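August, bench 2, morning

Picked up from Agnes's notes on the finger pads. Both arms are back on the same firmware, and the Strand controller is running the left and right from one clock now, so the lag we saw last time shouldn't muddy the comparison.

Task is the corn pot again. Right arm takes the lid by the knob and keeps it out of the way, left arm goes into the pot for the cobs. Fixed camera only, no wrist cameras. Tetsuya wants to know if we can drop them for this task and save the bandwidth.

Settings: grip force limit 300 on the right, same on the left to start (controller units, not newtons, see Märta's conversion sheet). Log numbers 3651 for the old pads and 3808 for the new ones.

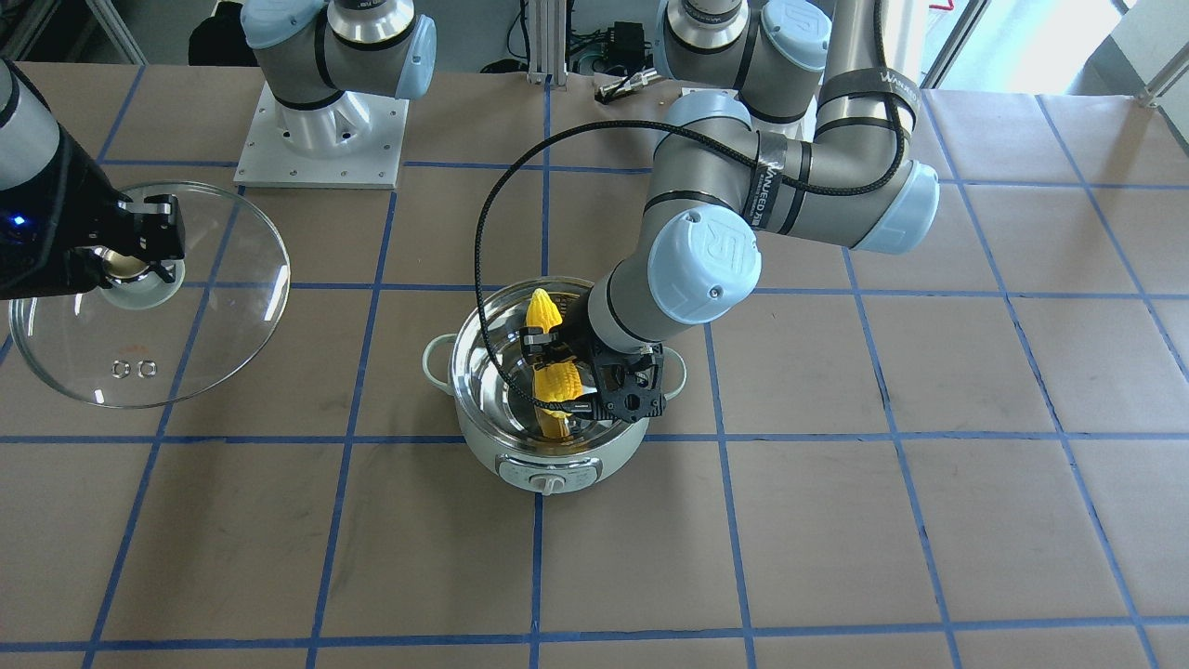
The steel knob is the easy part. It's round and the fingers close on it squarely if the approach is straight down. Come in at an angle and the lid tips as soon as it leaves the rim. I'd like to try a slower lift before anyone changes the finger shape.

Corn is harder. With the old pads the left gripper wants to take a cob across the middle, and there isn't much room for the fingers to open between the cob and the pot wall. Gripping nearer one end gives more clearance but the cob swings. The new pads are thicker, so we lose a bit of opening. Didn't expect that to matter as much as it does.

Fixed camera: glare on the glass lid from the window side. The depth estimate jumps when the lid is tilted. Blind down before the next set, and write down that it was down.

Cable on the left arm needs another look. At full reach into the pot the loop gets close to the gripper. Rerouting it higher would do for now.

To do:

- rerun 3651 with the left force limit at 658
- ask Vilgot B. if Udora still has the narrow fingers
- lid lift at half speed, both pad types
- re-tape any grid lines that have come up, then redo the camera calibration

Left the pads in the drawer marked Rimside.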